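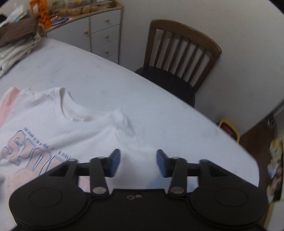 Kvam Linen Spray Starch Alternative, 545 ml

A light pressing spray for cotton, linen and most blends. Mixed and bottled in small batches by Stullside.

We have wanted a pressing spray of our own for years, and we're so happy this one is finally on the shelf! Kvam gives cotton a smooth, slightly crisp hand without that cardboard feeling you get from old-fashioned starch. Your shirts still move like shirts. Napkins fold where you tell them to. And if you sew, it is a joy on quilting squares and bias strips, which stay put long enough to get them under the needle.

Gemma Fontana worked out the recipe at her kitchen sink, mostly because she was tired of white flakes on her black apron. Her first versions were too thin and one of them smelled like wet cereal (sorry, Gemma). The one we bottle now dries clear, brushes off nothing, and has a very faint smell of green tea that is gone once the fabric cools.

What's in the bottle

Water, plant-based sizing, a little alcohol to help it dry, a mild preservative, and the green tea scent. There is also an unscented version in the same size. It's the one Adom Odoi uses at home, and he'd like more of you to try it.

The sprayer

We spent a silly amount of time on this part. The trigger puts out a wide, fine mist instead of a wet spot in the middle, and it keeps working down to the last inch or so of liquid. It also fits our older Feno bottle, so if you have one of those under the sink, keep it and buy the refill.

How to use it

Check the care label first. Kvam is made for fabrics that can take a medium or hot iron.

Lay the piece flat and smooth it with your palms. Mist lightly from about a forearm's length away, wait a few seconds so it can soak in, then press. Two thin coats look much nicer than one heavy one, and the second pass goes very quickly.

For collars and cuffs, spray the inside and press from the points toward the middle. For table linen, press the back first, then the front.

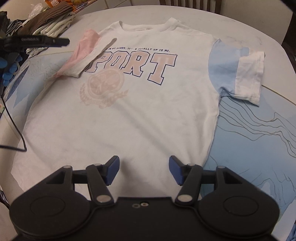 Keep the iron moving, and go easy near buttons and trims. Anything with a rubbery or shiny print should be turned inside out before the iron comes near it, or covered with a pressing cloth. Kvam won't bother most prints, but the heat can! If you are unsure, try a hidden spot on a side seam and let it cool fully before you judge it.

On stretchy knits, use just a whisper of spray and press straight down instead of pushing the iron along. Pushing drags the fabric and you end up with a wavy hem, and then you have to steam it back into shape. We'd skip Kvam altogether on silk, velvet, wool suiting and anything waterproof.

Which size do you need?

The 150 ml bottle is the travel size. It slides into a shoe or a toiletry bag, and it's a nice way to find out if you like the scent.

The 545 ml bottle is the one most people keep by the ironing board. Dzifa Atinga, who runs our alterations desk, presses shirts most of the morning and still gets a good long run out of hers.

The refill pouch holds enough to fill the large bottle once. Snip the corner, pour slowly, and put the cap back on before you shake. (Ask us about the shop floor in September. It was very clean afterward.)

Care and storage

Store upright with the nozzle turned to off. Keep it away from frost; a bottle that has frozen may turn cloudy, and while it's still safe to use, the mist gets uneven. If the nozzle clogs, take it off and run it under warm water for a minute, then spray clean water through it.

Wipe the iron's soleplate with a damp cloth once it has cooled. Kvam leaves very little behind, but a clean iron is a lovely thing and glides better on everything.

Everything washes out in a normal cycle at whatever temperature the label gives.

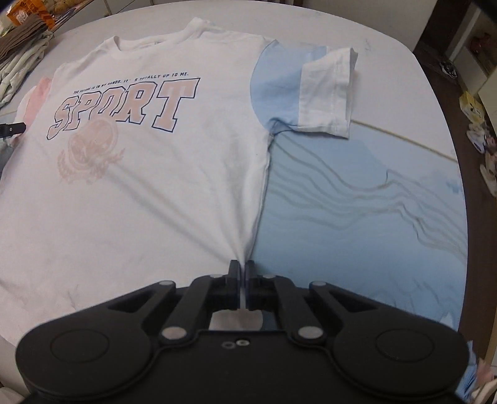 Goes well with

Droltell pressing cloth. Unbleached cotton, washed twice before we cut it, with a stitched edge that doesn't leave a ridge. Big enough to cover the front of a man's shirt.

Feno sleeve board. Narrow, padded, and heavy enough that it stays where you put it. Great for children's clothes too.

Questions we get a lot

Can I mix it with water?
Please do, if you like a softer finish. Half and half works well for pillowcases. Mix only what you'll use that day.

Does it yellow white cotton?
We haven't seen it happen on anything we've washed and pressed here. Scorching can yellow white cotton all by itself, so turn the iron down a notch if you see any color.

Can I use it in a steam iron?
Yes, on the fabric. Don't pour it into the tank!

Is the bottle recyclable?
The bottle is. The trigger has a metal spring inside, so save it for your next bottle.

Item number: Kvam 516 (green tea), Kvam 127 (unscented)
Sizes: 150 ml, 545 ml, refill pouch
Questions about an order: write to Hayley Furnival at the Stullside shop desk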